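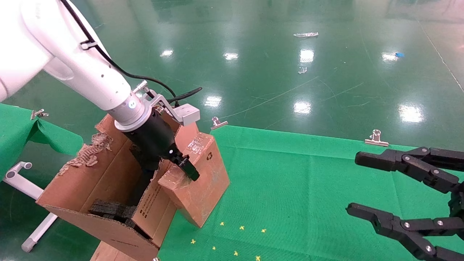

Getting More Life Out of a Beat-Up Box

Search tips and projects
Go

I hang on to shipping boxes way longer than I should, and the torn ones are always the ones I end up using! A ragged flap doesn't bother me much. What I check is the bottom and the corners - if those feel firm when I press with my thumbs, the box gets another trip.

Before you pack anything, look in the bottom. Dark gray foam hides really well down in a deep box, and I once recycled a perfectly good set that way (then paid for new, grr). Pull every piece out, shake off the crumbs, and try it against whatever you're shipping.

I do all this on a table with a cloth over it, and the best thing I ever did was clamp the back edge with metal binder clips. Two is plenty for mine. The cloth stays put when you drag a box across it, and you can carry the whole mess of scraps outside and shake it.
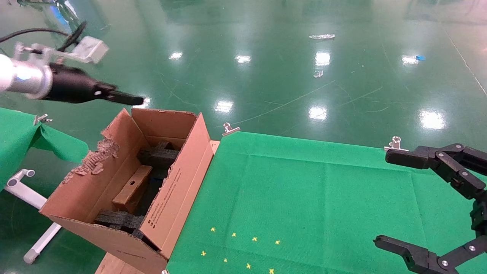 Foam goes at both ends, with the thing you're protecting in the middle. If you have a stiff little cardboard insert, save that too, it's great for keeping two items from knocking together. My friend Nanami Miyazaki mailed a lamp base 157 miles packed like this and it got there in one piece.

For a shredded flap, trim the hairy bits with scissors first, then tape from the inside and again from the outside. Tape won't grab onto loose paper fibers. And cross out any old labels - I forgot once and my package came right back to me.

Related tips
Folding a Big Tablecloth Without Help
88 Uses for Binder Clips
What to Do With Leftover Foam
Sorting the Tape Drawer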